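Section 4. Recording Demonstrations with the Hand-Held Gripper
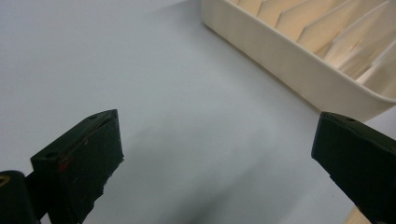 Gernau Manipulation Group — Data Collection Team

Welcome to the part of the guide where you finally get to pick the thing up! If you have worked through Section 2 your gripper is charged and paired with the Cledunell recorder, and you are ready to start gathering examples for the Manzano tray tasks. Please read the whole section once before your first session, even if you have done this kind of work somewhere else, as our habits may differ a little from the ones you are used to.

Before you record

1. Clear the pale tabletop of cups, phones and anything else that is not on your task card. Leave a good stretch of open table in front of the divided tray, so you have room to come in from different directions.

2. Set the cream tray down flat and give it a gentle push at each corner. If it rocks, move it before you go any further.

3. Look over both fingers. The black wrapping takes a lot of wear and the edges do fray and peel with use. A ragged edge is fine to record with. A strip that hangs down past the fingertip is not, so press it back or wrap the finger again as described in Section 2.

4. Squeeze and release the handle a few times. The fingers should travel smoothly and come to rest wide apart.

Caution: Keep your free hand well away from the fingertips while you squeeze. The grip is stronger than it feels from the handle side.

Recording one example

5. Hold the gripper over the open table with the fingers spread and nothing between them. Every example starts this way, so do take a moment to get settled.

6. Press the record button and wait for the short beep. Count slowly to two, then begin to move.

7. Carry out the task on your card at an easy, even pace, about as fast as you would put away dishes when no one is hurrying you. Small corrections are welcome — if you come in crooked and straighten up, that is a useful thing for the system to learn from.

8. When you have finished, lift clear of the tray, open the fingers fully and press the button again.

Note: Your own shadow and the gripper's will fall across the table, and you don't need to chase them away. Please do keep the room lights the same for the whole of a session, though, and draw the blinds if the sun comes and goes.

Between examples

9. Shift the tray a little, or turn it, before each new recording. Some of our earliest sets had the tray in one spot all day long, and the Pendunetti model trained on them reached for that spot wherever the tray happened to be.

10. If you drop something, bump the tray hard or get interrupted, finish the recording as usual and mark it "review" on the recorder. Please don't delete it yourself.

The target for the tray tasks is 2,200 accepted examples. If the recorder shows code 403, your sign-in has expired. Sign in again and repeat only the last example; everything before it has been saved.

Charging and storing the gripper are covered in Section 5.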